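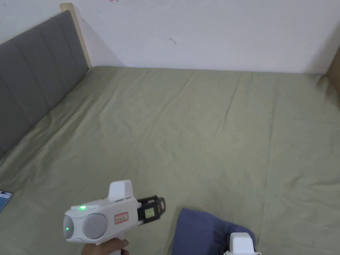
*Gray upholstered headboard, green fitted sheet.*

# How to move old page addresses to a redesigned site

By Yaqin Song, Stundum
July 12, 2019

When a site is redesigned, the page addresses usually change. The old addresses are still in bookmarks, printed flyers, email signatures and search results, and each one needs to lead somewhere useful on the day the new site goes live. This page explains how we do that at Stundum for small business sites. You need a spreadsheet, access to the old site, and access to the server settings or redirect screen of the new one.

The steps use the Harken site as the example. It had 263 pages worth keeping track of when we started, most of them product pages and old news posts.

## Before you start

Do this work before the new menu is final. If you find that many old pages have no place in the new structure, you can still add one. After launch it's a lot harder to get anybody interested.

Ask the client for:

- a login to the current site
- access to their traffic reports
- a list of any addresses they have used in print
- the name of whoever controls the domain

The last item takes longer than you would think. On small sites the domain is often registered to a person who left the company years ago.

## Step 1: Collect the old addresses

No single source has everything, so use several and combine them.

1. Open the old site's sitemap, if there is one, and copy every address into the first column of your spreadsheet.
2. Run a crawler over the live site and paste its results underneath.
3. Export the landing pages from the traffic reports for the last twelve months.
4. If you can get the server logs, pull out the requested addresses from those too.
5. Sort the column and remove duplicates.

The raw list for Harken came to 1,731 lines. Most of that was the same pages with tracking codes on the end, plus image files and calendar views going back to a plugin that had been switched off. Strip everything after the question mark before you remove duplicates, but check first that the old site doesn't use the question mark for real pages. Some older systems do, with addresses like `/page.php?id=12`. In that case keep that part and strip only the tracking codes.

Watch for upper and lower case. `/About` and `/about` may be the same page on the old server and two different ones on the new server. Keep both lines.

## Step 2: Mark what matters

Add a second column for visits and a third for links from other sites. Sort by visits, highest first. You will handle the top of the list by hand and most of the bottom with patterns.

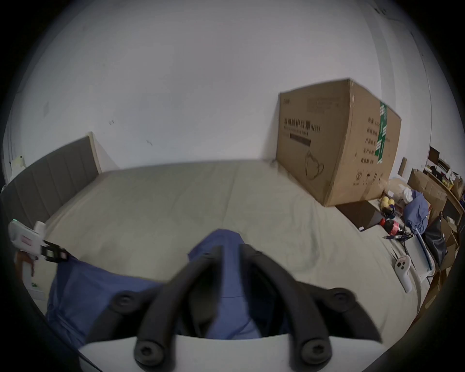 Don't delete the rows with no visits yet. A page can have no visits for a year and still be the one printed on the back of a warranty card. Compare those rows with the client's print list, and put a "yes" in a fourth column next to anything that shows up there. Those rows get treated the same way as the busy ones.

For Harken we ended up with 55 rows to map by hand.

## Step 3: Choose a new address for each old one

Add a column called "new" and fill it in row by row. Use these rules in order:

- If the same page exists on the new site, use that.
- If the content was merged into a longer page, use the longer page.
- If the product is gone but there is a direct replacement, use the replacement.
- If there is only a category that fits, use the category.
- If nothing fits, leave it blank and let the page return a 410 code, meaning it has been removed.

Please don't send everything that is left over to the home page. A visitor who clicked on a repair guide and landed on the home page has no idea what happened, and search engines tend to treat it as a missing page anyway.

Have the client look through the column before you go on. They know which products replaced which. Send the sheet with a deadline, and say what you will do with the blank rows if you don't hear back.

## Step 4: Write the rules

For pages mapped by hand, each rule is one line. On an Apache server it looks like this:

```
Redirect 301 /our-services.html /services/
Redirect 301 /contact-us.html /contact/
```

For groups of pages that follow a pattern, use one rule for the whole group:

```
RedirectMatch 301 ^/news/[0-9]{4}/(.+)$ /journal/$1
```

Put the specific rules above the general ones. If the pattern comes first, it will catch pages you meant to treat separately.

If the new site runs on Follo, you don't need to edit server files. Go to Settings, then Addresses, and upload the spreadsheet as a CSV file with only two columns, old and new. Follo rejects the whole file if there is a blank cell in the second column, so take those rows out first and save them in a separate file.

Accented letters need some care. One of our clients, Lý, had the accent in dozens of addresses, and the old server stored them in encoded form (`l%C3%BD`). We added both versions of each address, encoded and plain, and that worked.

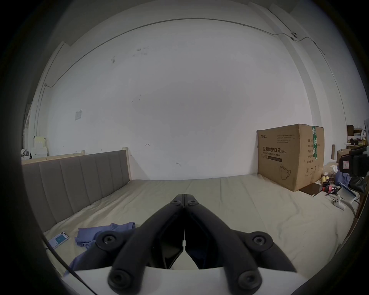 ## Step 5: Test before launch

Load the rules on the staging site and run the whole list of old addresses against it, with the domain swapped. Most crawlers have a list mode for this. Check three columns in the result:

1. **Status code.** It should be 301. A 302 means the redirect is set as temporary.
2. **Final address.** It should match your "new" column exactly, including the slash at the end.
3. **Number of hops.** It should be one. If an old address goes to a second and then a third, edit the first rule so it goes straight to the end.

Then open a few by hand on a phone. We have had rules that passed in the crawler and failed in a browser – the cause was a separate mobile address left over from the old site.

## Step 6: Launch and watch

Turn the rules on at the same moment as the new site. Submit the new sitemap to the search engines the same day. For the next 7 days, look at the "not found" log every morning and add rules for anything that real visitors are asking for. Ignore requests for login pages of systems you don't run; those are bots.

Keep the rules in place for at least a year. We leave them in for as long as we host the site. Store the spreadsheet with the project files, with the launch month in the file name (ours says April), so that whoever does the next redesign can start from it.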